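4.2 桌面工位的设备预算:买什么、先买什么、什么可以晚一点

前一节把Flarnura项目的总体需求列完了,这一节只谈钱和顺序。范围限于Clitley实验点的桌面操作工位,移动底盘和仓储部分另计,见附录。币种统一按合同币种,未折算,税费另列。

先说口径。设备预算常见的写法是按“整机+配件+服务”三行报,审批快,但后面对账很痛苦。我们第一轮也是这么报的,结果腕部线缆、备用指尖、桌面耗材全挤在“配件”里,年中想查哪一项超了,查不出来。第二轮改成按工位拆:一个工位,从地面到桌面到手,所有东西归到同一张表。这样做的代价是表变长,好处是下一次扩工位时直接复制,改数量就行。

工位表分四层。第一层,本体:躯干、双臂、双手、控制柜。第二层,连接:电源线、通讯线、腕部外走线、固定夹、护套。第三层,环境:桌子、隔断、地面处理、照明。第四层,任务物品:容器、工具、食品类道具、瓶罐包装。第一层金额最大,谈判也最充分,问题反而少。出问题的多在第二层和第四层,单价低,审批时没人细看,采购周期却不一定短。
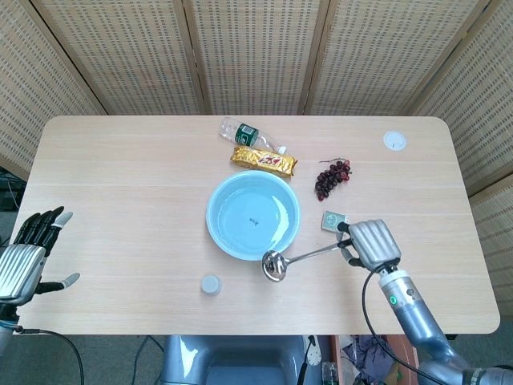
图4 桌面操作工位,右手握持不锈钢长柄勺。

连接层。图4里双手腕部都有黑色外走线,右侧那根绕过桌沿往下走,左侧的也是向下弯。外走线便宜,换起来也快,但活动范围一大就要留余量,余量留多了又会蹭到桌边。报价时供应方通常只给一套标准长度。Canbridge的第一份报价就是这样,备用线写的是“按需”,没有单价。按需等于没有价。建议在合同里把备用线缆的单价和交期一起锁定,哪怕第一年一根都不买。

线缆的预算怎么估,我们试过两种办法。一种按运行小时折算,需要有历史数据,新设备没有。另一种按任务类型折算:抓放类磨损低,搅拌、舀取、倾倒这类腕部反复转动的磨损高,给一个较高的备件系数。后一种粗糙,但能用。系数本身要每半年改一次,第一次改的时候大概率会发现估低了,这在计划里要有心理准备,最好也有预备金。

手。双手配置和单手配置的差价在整个项目里争得最久。反对意见:目前的任务清单里,大部分动作一只手就能做完,另一只手长时间抬着不动,闲置。支持意见:任务清单会变,后加一只手的费用包含重新标定、重新布线、重新验收,合起来比一次买齐贵。Royer按两种方案各算了一遍,后加方案里最贵的一项是停机,设备价差倒在其次。停机期间人员工资照付,场地费照付。最后按双手买。这个结论不一定适用于别的单位,如果任务清单在合同期内确实是固定的,单手加一个夹具台可能更划算。

指尖和关节件。手指是消耗品,这一点在预算里要写明,写在设备行下面会被当成“坏了”,审批的人会追问责任。写在耗材行下面就是正常更换。同一个零件,换个行,流程差很多。我们现在的做法是每只手配一套备用指尖随机到货,后续按季度补。指尖材料对光滑细柄工具影响明显,采购前最好带着自己的工具去供应方那边试握,不要只看样本册。样本册上握的都是圆柱和方块。

环境层。容易被低估,也容易被砍。桌子、隔断、照明加起来在总额里占比很小,于是预算会上谁都想从这里省一笔。我们的意见是别省,或者至少别省隔断。Clitley这边用的是木框编织面板的折叠隔断,围在桌子后面和两侧。优点是能搬、能折、不用施工审批;缺点是面板之间的角度每次展开不完全一样,背景会跟着变。要求背景严格一致的项目,应该考虑固定墙板,施工费和复原费都要计入,租用场地尤其要看租约里复原条款怎么写。我们没买固定墙板,租约不允许打孔。

桌子选浅色木纹台面,圆角,带一个白色圆形走线孔盖。圆角是安全要求,写进规格书了。走线孔当时是顺带的,没有多付钱。在选一次的话会要求两个孔,左右各一,桌下的线能理得清楚些。地面是灰色地毯,原有的,没动。带水的任务和地毯放在一起需要一份说明,保险那边会问。建议预算里列一笔防水垫,金额不大,单独一行。

照明暂缓。现有顶灯够用,金属勺和塑料盆内壁会有反光,算法组说可以接受,先不买柔光设备。如果后续换成更亮的台面,这一条要重新评估。

任务物品层。金额最小,条目最多。这一层我们第一轮只写了“道具若干”,被退回。第二轮逐件写,审批的人又嫌太长。折中:按类写,类下面给单件上限价,超过上限再单独报。类别如下,容器类(盆、碗、杯),工具类(勺、夹、铲),瓶罐类,软包装类,纸盒类,生鲜类。生鲜类单列是因为它要反复买。葡萄这种东西放不住,按固定资产或者按一次性耗材都不对,最后归到了“易耗食品”,财务那边有这个科目,之前不知道。

容器类里最常用的是浅蓝色塑料盆,宽沿,盆底有小标记。塑料盆的采购看起来没什么可说,但有一条教训:同一型号一次买够。分两批买,颜色会有偏差,盆沿宽度也可能变,标注组要重新量。现在的规则是凡是有固定尺寸要求的容器,首批数量按全合同期用量的上限买,宁可放库房。库房费另算,很低。

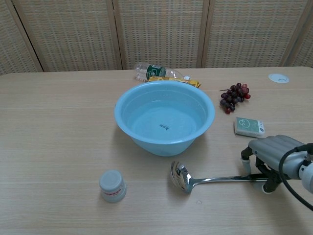 图片来源:Flarnura项目组 / Anatole Charpentier

带水任务的附加费用。盆里加水之后,工位的成本结构就变了,主要是几项:防护、清洁、换水工时、手部检查。前三项好估,第四项不好估。每次带水任务结束后手部要做目视检查,关节缝隙、指尖、腕部接线都要看,时间长短取决于谁来看。熟练人员很快,新来的慢很多,而且容易漏。检查工时我们放在人员预算里,没有放在设备预算里,事后看是个错误,因为设备扩容时人员预算不会自动跟着涨。建议其他单位把检查工时做成设备的附属条目,跟着台数走。

水位也影响费用,这一点写方案时没有想到。水位高,勺子入水浅,动作幅度小,洒出来的可能性高;水位低,动作幅度大,腕部转角大,线缆磨损那一项要跟着调。规格书里只写了“盆内有水”,没有写深度范围,供应方做风险评估时按最坏情况算,报价自然高。补写了深度范围之后,Canbridge同意重新评估。能写清楚的条件要在询价之前写清楚,这是本节里最省钱的一条。

工具类。不锈钢勺,长柄,椭圆勺头。光滑细柄对机械手并不友好,有人提过给柄加套,增加摩擦。加套便宜,但加了套就和家用工具不一样了,项目目标是未经改装的日常工具,所以不加。这个决定的费用后果体现在指尖更换上,前面已经说过。两边是连着的,只看一行看不出来。

数量和顺序。首期计划4个桌面工位,分两批到货,先2后2。不一次到齐的理由有二:其一,验收人手不够,同时验四台会拖;其二,第一批用过之后规格一定会改,第二批可以按改过的规格下单,合同里要预留变更条款,变更次数和变更上限价都写明。Canbridge接受了变更条款,要求第二批的下单时间不晚于June。Jaiswal负责集成,报价按工位计,不按天计,这对我们有利,因为进场后的等待时间不归我们付。

备用线缆、指尖和防护垫合并成一个工位备件包,合同价每包1,757。这个价格包含首次更换的上门服务,不含后续。每个工位随机一包,另外备货3包放库房,合计7包。备货的数量没有严格依据,按一次同时更换不超过三个工位来考虑的。用完一包补一包,补货按原价,合同期内不调。

几个当时没列进去、后来补的条目,供参考:

桌下线缆整理件。线都在地上,早期没有理,清洁人员不敢动。
控制器的放置架。手持设备直接放地上不好,补了一个小架。
标签打印。瓶罐和纸盒类物品要编号,手写的容易掉。
搬运费。折叠隔断看着轻,整组搬一次也要两个人。
培训。供应方含一次,第二批到货时人员已经换了一半,需要再付一次。合同里应该写成随批次提供。

付款节点。我们用的是签约、到货、验收、稳定运行四个节点。稳定运行这个节点争议最大,供应方希望按日历时间算,我们希望按任务完成情况算。按日历时间算对供应方简单,设备放着不用也会到期。按任务算对我们公平,但任务定义要双方签字,写起来很费功夫。最后的写法是两者取后到者,任务清单作为附件,清单里每项任务写明物品、工具、桌面初始布置的允许范围。桌面布置这一条比预想的要细,瓶子横放还是立放、包装袋压没压住、纸盒朝哪面,都会影响结果能不能比较。Charpentier起草了附件的第一稿,改了很多遍才签。

验收时的物品由哪一方提供,也要写。我们提供。供应方自带物品的验收,通过了也说明不了太多。验收物品和日常物品用同一批,不另买,省一笔,也避免口径不一至。

尾款比例不在本节讨论,各单位财务规定不同。需要说明的是,尾款如果太低,最后一个节点就没有约束力,供应方的响应会变慢,这在第一批已经出现过,后来调整了第二批的比例才好转。

续约和折旧。折旧按单位统一规则走,没有选择余地。续约有选择:维保可以逐年签,也可以一次签到合同期末。逐年签灵活,单价高;一次签便宜,但手部型号更新后旧型号维保往往只剩备件。我们选逐年,理由是任务清单还在变。如果第二批工位的规格基本稳定,下一年改为一次签,届时在4.3节的多年预算表里更新。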